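Toy sorting by demonstration: where we've got to since September

Hello again from the Vorthorpe workshop! You asked for something readable this time, so I've left the tables in the appendix and I'm just going to tell you how it's going (well on the whole, with one big grumble).

A quick reminder of what your money is paying for. Jetberg, our sorting project, is trying to get an arm to pick mixed objects out of a crowded tray and drop them through holes in the tops of boxes, and to learn it from people showing it how. One of us drives the arm by remote control, every movement gets recorded, and the recordings are what the learning side feeds on. We had 30 good demonstrations at the last report and the target for this stage was a set we'd be happy to train on. We now have 39 that I'd put my name to. I know that sounds like slow going, but we threw out a lot of early ones where the driver had dithered, and I'd much sooner have fewer clean runs than a heap of hesitant ones.

The tray is the fun bit. We wanted it awkward, so it's crammed with toys of every shape – balls, bricks, a football, spiky rubber things that grab hold of their neighbours – and then we put cloths in as well, which was my idea and I have been reminded of this often.

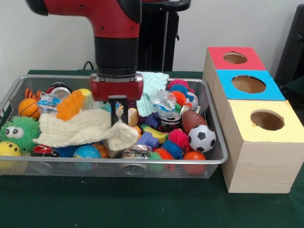
Cloth is a completely different job from a ball. With a ball you come down, close the fingers, lift, done. With a cloth you have to decide how much to take hold of, and how high to lift before you move sideways, and a driver does all that without thinking and then can't explain it to the next driver! So we've written a short crib sheet for newcomers. Come straight down, pinch near the middle, lift slowly, pause, then travel. The pause matters more than I'd expected. Without it the recordings blur the lift and the sideways move together and the trained version tries to do both at once, dragging things across the tray as it goes.

We've also changed how we lay things out. In the first report I said we'd keep the tray in one fixed arrangement until the arm was reliable. We've dropped that. The Lu software (our recording tool, the one with the cheerful start-up noise) copes fine with a reshuffle between runs, and the arm was getting a bit too fond of particular spots. Now whoever isn't driving rearranges everything, cloths and all, and the boxes get swapped about too.

It has made the driving harder, mind you. My own runs got noticeably worse for a while and I had to go back and practise on plain balls like a beginner.

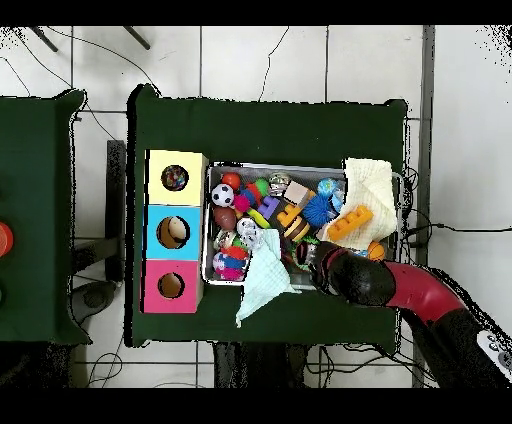

Does the person driving need to know anything about robots?

Very little, as far as we can tell. Our newest driver was making usable recordings after 2 practice sessions, and the main thing they had to learn was patience near the edges of the tray. A steady hand and a willingness to start again count for more than any technical background.

Now the grumble. The store room at Flenwood where we keep the recordings has had its network down more often than up, and we lost 2 full afternoons to copying files across by hand. The files are safe, I've checked every one, but that's time we'd budgeted for driving. I've asked for a proper fix and been told it's in hand. If you happen to have any influence in that direction, please use it!

Money is fine. We're a little under on equipment and a little over on people's hours, mostly thanks to the copying, and I'd like your permission to move the difference from one line to the other. The sums are in the appendix.
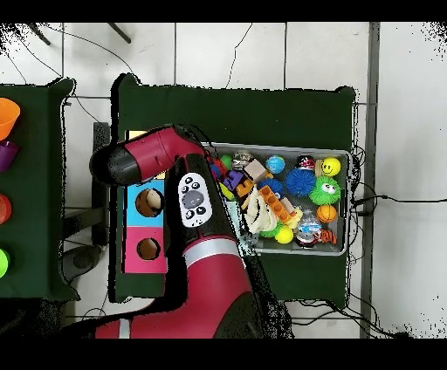
The arm at the toy tray, Jetberg project, Vorthorpe.

Next up is mixing the drivers. At the moment most of the cloth runs come from one pair of hands, and I'm worried the arm is picking up one person's habits. I'd like everybody to do a share of the cloths and a share of the small fiddly things, and then we'll train on the lot and see whether it comes out smoother or just confused. I'll send a short note once we've had a first go, and the full report after that as usual.

Do ring if any of this needs explaining. Mornings before ten are best, I'm usually driving after that.

2 comments | 39 shares

We use cookies to keep this site working. Accept | Manage settings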